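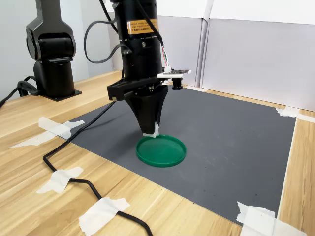

Lid task, main arm. Tip at the back rim, just above the mat.

January 18, 2026
Aresia bench, lid task, second round of demos

Goal for today was to get a clean set of lid demos by remote control and compare them with the hand-guided ones Dineo recorded. Task is unchanged from the sheet: come down over the lid, take it by the back rim, lift, move it to the right side of the mat, set it down flat, let go, back to home.

Started with hand guiding to get the feel of it again. Arm in free mode, one hand on the body above the bracket and one low down near the tip. The descent is easy this way. The grasp is the bad part, same as before. I can put the tip where I want it to within a hair, but as soon as I reach over to trigger the close, my other hand leans on the arm and the tip slides off the rim. Did 12 of these and kept five. In the rejects the lid either got pushed away or came up tilted and dropped.

The other thing with hand guiding is that my hands are all over the images. Dineo's workaround was to guide once, save the joint path, then play it back with no one near the table and record the playback. That works for the lid if it hasn't moved at all, and it doubles the time for each demo. She also found that the playback sits a little lower than the guided path. I see the same thing. I think I'm holding up some of the arm's weight without meaning to, but I haven't checked that against the torque log.

Switched to remote control after lunch. Using the Flasalent hand controller with position scaling at 25 percent for the last part of the descent and full scale for everything else. The switch between scales is on the thumb button. If you press it while moving, the arm gives a small jerk, so stop, press, then go on. I forgot this on the first few and you can see it in the traces as a spike just before the grasp. Those are marked bad.

Approach that worked best for me:
Come down straight over the middle of the lid first, stop well clear of it, go to slow scale, then move back to the rim. Going directly to the rim from home looks nicer and is faster, but I misjudge the depth from the operator seat nearly every time and touch the top of the lid.
At the rim, wait a beat before the last few millimeters. The pause shows up in the data. Jhonatan says pauses are fine as long as they are in all of the demos and in the same place, so I tried to be consistent.
Close, wait, lift straight up. No sideways motion until the lid is clear of the mat.

Depth is still the main problem. The mat is dark and flat, and there isn't much on it to judge distance by. What I ended up using was the gap between the white pad and the edge of the rim, plus the shadow under the lid, which is faint under the present lights. A lamp from one side would make a stronger shadow, but then the lighting would no longer match the September set and we'd have to decide whether to mix them. Leaving it alone for now.

Lid position: I moved it by hand between demos, mostly near the center and a little to the left. Did not go close to the mat edges. Dineo's list has positions near the corners too and those still need doing. The lid turns a bit when it is let go. It's round, so this makes no difference to the task.

Control loop notes. Ran at 100 Hz all day with no dropouts. Close command at the gripper takes around 400 ms from button press to full close, which feels slow when you're waiting for it and is why I kept lifting too early in the first block. Six of the early ones have the lid slipping out for that reason. I started saying "closed" out loud before lifting and that cured it. Jhonatan wants to try a higher closing speed. Please do that on a copy of the settings file. The current one is what all of these demos were recorded with.

Finger pad: still the Bralletti pad from the last order. It grips the rim well when it meets it square. When it comes in at an angle, only the corner touches and the lid rolls out. Dineo asked whether to cut it narrower. I'd say wait until this set is finished, or we get two different grasps in one data set.

Cable: checked that it was taped down before starting and again after lunch. One strip had lifted a little at the corner, so I pressed it back. The stretch that crosses the left part of the mat is a nuisance. Any lid position over there is going to have the cable in view, and I stayed away from it. Would like to route it off the mat entirely before we do the corner positions. The second arm was not used today.

Count at end of day: 470 total in the lid folder, including hand-guided, played back and remote. I haven't sorted out the bad ones from the morning yet, only flagged them in the log. Don't train on the folder as it is. Filter on the flag column first.

Quick look at replay quality before shutting down. Took three of the good remote demos and replayed them with the lid put back on its pencil marks. Two picked it up. The third touched the rim and nudged the lid back. The trace for that one looks normal to me, so I suspect the lid was off its marks. Will repeat.

To do:
- Dineo: corner positions, once the cable is moved
- Jhonatan: closing speed test, on the copied settings
- me: compare guided and playback heights against the torque log
- me: go through the flagged demos from the morning
- ask Long if the spare pads are the same hardness as the one fitted now
- thumb button jerk - see if the scale change can be ramped over a few steps, otherwise put a note on the controller

Controller is on the charger. Logs are copied to the shared drive, video is still copying.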